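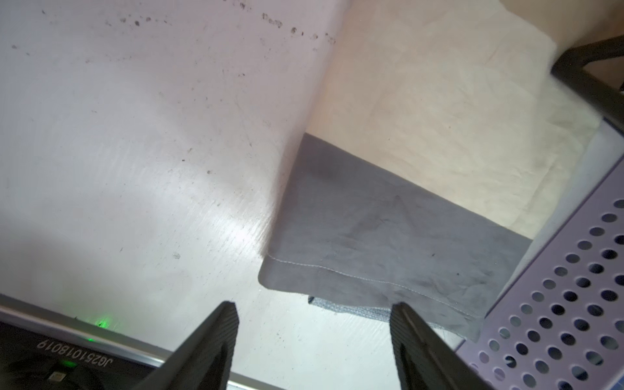
Ticket 1236 -- Trillham store, duplicate orders
Status: reopened Thursday

Pushpa Saxena: Erneo support closed this as "browser cache". I doubt it. 51 customers didn't all have the same stale cache.

Ilham Liew: They want us to clear cookies and retest.

Pushpa Saxena: Did that at 9. Placed one order for a hemming kit, got two confirmations. Same card, same second.

Ilham Liew: Log shows error 147 from the payment plugin before each duplicate. Their reply says 147 is "informational".

Pushpa Saxena: Then why only on duplicates? Plugin is off until they answer that -- refunds are going out by hand.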